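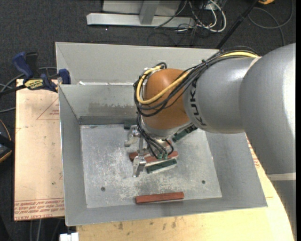
Temitz open metal bin, grey, large size
Reviewed after one winter of use

I bought this bin in February to replace a plastic tub that had split along one corner. It was $155 from Zindcombe, plus delivery. The job is simple: it holds the wooden blocks we use at the toy library, which come back in bags and need to be tipped out, checked and sorted by colour before they go out again.

The shape is a plain open rectangle with no lid, no dividers and no handles. I thought I would miss the handles more than I have. It sits on a bench and stays there. Empty, one adult can shift it. With a full load of blocks in it you want two people, and gloves, as the top edge is not comfortable to grip for long.

The grey metal floor marks easily. Mine had scratches in the first week and it is now scuffed in places. It doesn't affect anything, but if you want something that will look good in a living room, buy something else. I wipe it out with a damp cloth and dry it straight away. No rust so far.

The main thing I like is how easy it is to see what is in it. Red and green blocks stand out well against the grey, and the darker greens, which used to disappear in the bottom of our old navy tub, are much quicker to find. Spread the blocks in a single layer and you can pick out a chipped one without turning everything over. The sides are high enough to stop long blocks sliding off onto the floor.

The main thing I don't like is the noise. Tipping a bag of hardwood blocks into a metal bin is loud, and it carries. I tried a rubber mat from Tiltura as a liner, which fixed the noise, but the small pieces got under the edges and I took it out again after a fortnight. Now I lower the bag right to the bottom before I let it go.

I also looked at the Sokol bin, which is cheaper and comes with a lid. Vlastimil Vávra, who runs the toy library across the river, has two of them. They are lighter and the walls flex when you lean on them. Fine for storage - less good for sorting, where you have your forearms on the rim half the morning.

Delivery took six days. The box had a dent in it but the bin did not. The price has gone up a little since I bought mine, so check whether the smaller size will do first.

Four stars. I took one off for the noise and the missing handles.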